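FOR IMMEDIATE RELEASE

Hegde Center to Offer Packed Snack Bags in Cloth at All Rasthorpe Reading Rooms

Sewn bags will replace single-use paper sacks; residents asked to return bags after each visit

RASTHORPE, 19 August 2026 - The Hegde Center for Community Services announced today that the snacks it hands out to children and older adults at its reading rooms will be packed in washable cloth bags. The change applies to the three Rasthorpe reading rooms and to the Bodisau branch, for a total of four sites. It takes effect when the fall schedule opens.

The Center has given out snacks in paper sacks since the reading rooms began offering afternoon hours. The sacks were used once and thrown away. Under the new plan, known as the Bodisau Bag Program after the branch where it was first tried, each snack will be packed by hand in a sewn cotton bag. The bag may be taken home and brought back at the next visit, when it will be washed and packed again.

A total of 724 bags have been sewn for the program. Of these, 535 have been set aside for the Rasthorpe reading rooms, and the remainder will go to Bodisau. The cloth was bought as mill ends, so the bags do not match. Patterns include stripes, plain colors and a number of florals. The Center will not assign patterns to sites or to age groups, and a child who wishes to have a particular bag may ask for it at the desk. 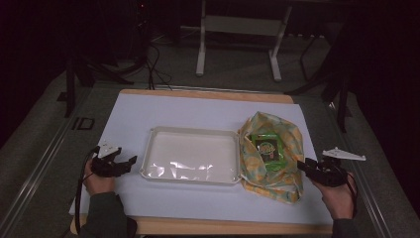 A snack packet in the mouth of a floral cloth bag, next to an empty white tray.

Packing will be done at a covered table at the Center's Rasthorpe building. The Center has adopted a short set of packing rules, which are given here in full for the use of partner groups that have asked to follow the same method:

Cover the table with a clean sheet before any bag or packet is set down. Replace the sheet at the end of each packing period.

Keep one tray at the left of the bag. Outer wrap and film go in the tray and stay there until the table is cleared.

Open the bag and fold the top back. Place the packet inside with the front label facing up.

Do not pack a bag that is damp, torn or missing its tag. Set it on the shelf marked for repair.

All snacks will remain in their sealed packets. Loose food will not be placed in the bags at any point, and fruit will continue to be offered separately from the bowl at each desk. Families who have concerns about ingredients may read the label on the packet before accepting a bag. Desk staff will keep a printed list of the snacks in use that week, with the ingredients of each.

The bags were cut to a single size. An earlier version, tried at Bodisau last November, had a drawstring that small children found hard to open, and it also took longer to pack. The string has been left out of the present bag. The top is wide and is simply folded over. Staff at Bodisau further reported that a stiff lining made the first bags slow to dry, and the lining has been removed as well.

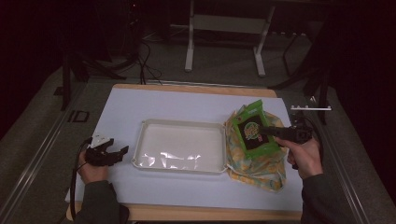

By Bhavana Gounder
Office of Public Information, Hegde Center for Community Services

"A paper sack is a small thing, but our reading rooms went through a great many of them," said Bhavana Gounder, who wrote the plan for the program and will oversee its first season. "We wanted a bag that could be washed, that a child could open without help, and that could be packed quickly on an ordinary table. The present bag meets those needs. We expect to make further changes as we hear from families."

Washing will be carried out under an agreement with Hitavex, a laundry service in Rasthorpe. Returned bags will be collected from each site and sent out in closed bins. They will come back folded flat and sorted by site. Bags with loose seams will be held back and mended at the Center. Those that can no longer be mended will be cut down for use as cleaning cloths.

Residents are not required to return a bag in order to receive another. The Center does ask, however, that bags not in use at home be brought back promptly. A return bin will stand inside the front door of each reading room - the one at Bodisau will be next to the coat hooks - and bags may be left there during all open hours. There is no need to wash a bag before returning it. Visitors are asked to check that it is empty, and to place used packets in the trash or take them home.

No charge will be made for the bags or for the snacks. The cost of cloth, thread and laundry will be met from the Center's general fund through the end of the season. A report on the program, including the number of bags returned and mended, will be presented at the Center's regular public meeting in November. The report will be posted at all sites after the meeting, and printed copies will be available on request.

Snack hours will not change. Bags will be handed out at the front desk of each reading room from the start of afternoon hours until the day's supply has been used. Groups visiting by arrangement, including school classes, are asked to give the size of the group when they book so that enough bags can be sent over from the packing table. Teachers may collect the bags for a whole class and return them together.

Residents who sew and would like a copy of the bag pattern may pick one up at the Rasthorpe front desk. The pattern is printed on a single sheet and calls for one piece of cloth, folded once and stitched on two sides. Finished bags made from the pattern will be accepted at any site, provided the cloth is clean, washable and free of buttons, beads or pins.

About the Hegde Center for Community Services

The Hegde Center for Community Services operates reading rooms and afternoon programs for residents of Rasthorpe and Bodisau. Its services are open to the public, and no membership is needed.

Media Contact:
Bhavana Gounder
Office of Public Information
Hegde Center for Community Services, Rasthorpe

Requests for interviews or for copies of the packing rules may be made in writing to the Office of Public Information or in person at the front desk.

###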